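Endby and Bradgate Tai Chi and Qigong Association
Minutes of the spring meeting, held by telephone on 2020-03-28

Present: the chair, the secretary, the membership officer and nine members. Three apologies were received.

1. Minutes of the last meeting
The minutes of the November meeting were agreed with one correction. Under item 5, "standing practice" should have read "seated practice". The secretary will change the file copy.

2. Classes
All classes at Endby and Bradgate have stopped until further notice. The Endby hall has agreed to carry our bookings forward without charge. Bradgate has not yet replied, and the secretary will write again.

Members who paid for the full term may have a refund or leave the money as credit. Most of those who have been in touch would like credit. The membership officer asked that requests for refunds be made in writing, with the name the booking was made under, as several households share one booking.
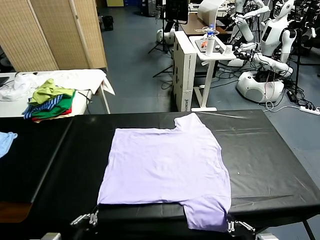
One member wanted to know whether credit would still stand if a class came back on a different day or with a different teacher. The chair said that it would, and that anyone who could not manage the new time could ask for a refund then.

The Loureiro breathing course, which had reached its fourth session, will be finished when the hall reopens. It will not start again from the beginning, but the teacher is willing to go over the first four sessions briefly.

3. Practice at home
The secretary has typed up the seated set and the short standing set, two sides each. Copies will be posted to members without email. There was some discussion of whether the standing set should go to people who have only ever done it with a teacher in the room. It was agreed to send it, with a note at the top asking members to keep a chair within reach and to leave out the single-leg postures if they are at all unsteady.

The wording on the old handout about the exercises "clearing" illness was thought unwise and has been taken out. The new one says that the sets are gentle exercise and that anyone under treatment should follow the advice they have been given. 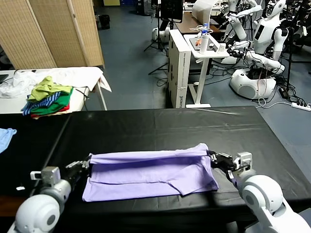 Could the names of the movements be given in Chinese as well as English, as they were on the old handout? A member who made this request said she had learned them that way and found the English ones hard to match up. The secretary will add them in brackets.

A telephone practice was suggested, with one person reading the movements aloud and the others following. The chair was doubtful about people holding a receiver — it would need a speaker telephone — but agreed to try it with the seated set.

4. Money
The balance stood at £1,764 at the end of last month. Outgoings agreed since then come to £132 for insurance and printing, leaving £1,632. If every member asked for a refund the cost would be £600, and this can be met. 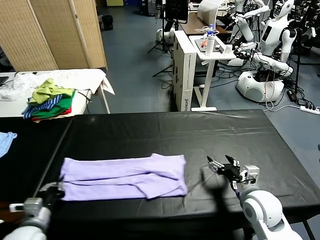

Another member asked that the £600 be kept apart in the accounts so that it was not spent by mistake. This was agreed. The same member felt the insurance should be paused while there are no classes, and the secretary will ask the insurer whether that is possible.

The subscription will stay as it is for the coming year. No new equipment will be bought. The order with Falleo for foam mats has been cancelled and no deposit had been paid. 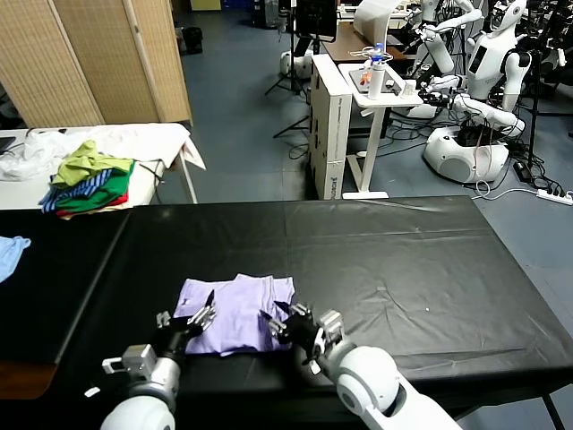

5. Summer practice day
The day planned for the park at Bradgate will not go ahead on the date given in the newsletter. A later date was discussed and left open. The visiting teacher has been told.

6. Any other business
The library books on loan to members may be kept for now.

The first aid certificate for the Endby class runs out this year. The chair will find out whether the date can be extended.

7. Next meeting
By telephone again, date to be sent round by the secretary. Items for the agenda should reach the secretary a week before.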